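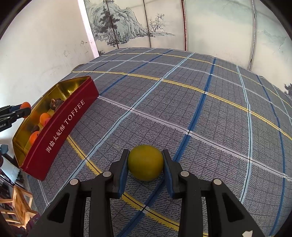
Small fruit keeps better when you sort it the day you bring it home. A big bowl hides the one soft piece at the bottom, and by the time you smell it, the fruit on either side has gone too. Spread an old tablecloth over the table before you start, so nothing rolls far or picks up scratches. A plaid one like mine works as well as a plain one. Then find something shallow to sort into. I use a rectangular candy tin with the lid off, the red one marked TOFFEE on the side. It's gold inside, and a bad spot shows up well against that. Green citrus with some yellow in it can go straight on the cloth while you deal with the rest.

Wash the tin in warm water with a drop of dish soap and dry it right away, corners included. Tins rust at the seams first. If it still smells of candy, leave it open overnight with a spoonful of baking soda in it.

Put in one layer only. If you have to stack, use a second tin. Turn each piece over once and press lightly near the stem. Anything that gives goes in the kitchen for today. 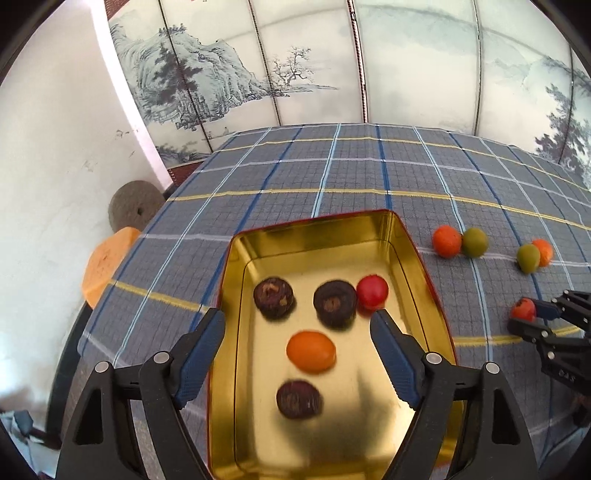
Dark, red and orange pieces in one tin, the red one touching a dark one.

Mixed fruit is fine in the tin while you sort, but don't store it that way. Citrus goes in the crisper drawer in an open bag. Cherry tomatoes stay on the counter. Unpeeled water chestnuts should be kept dry in a paper bag in the fridge, and washed only when you're ready to peel them.

Check everything again after 2 days. I lost almost 60 kumquats one October by skipping that.

Comments

Delyth Craddock
I line mine with a paper towel and change it when it feels damp. Do you do that or leave the metal bare?

Rimen
Bare for sorting, towel for storing. I agree with you on that.

Powell
Cookie tins work too but the round ones waste shelf space. Baking soda took the mint smell out of mine in one night.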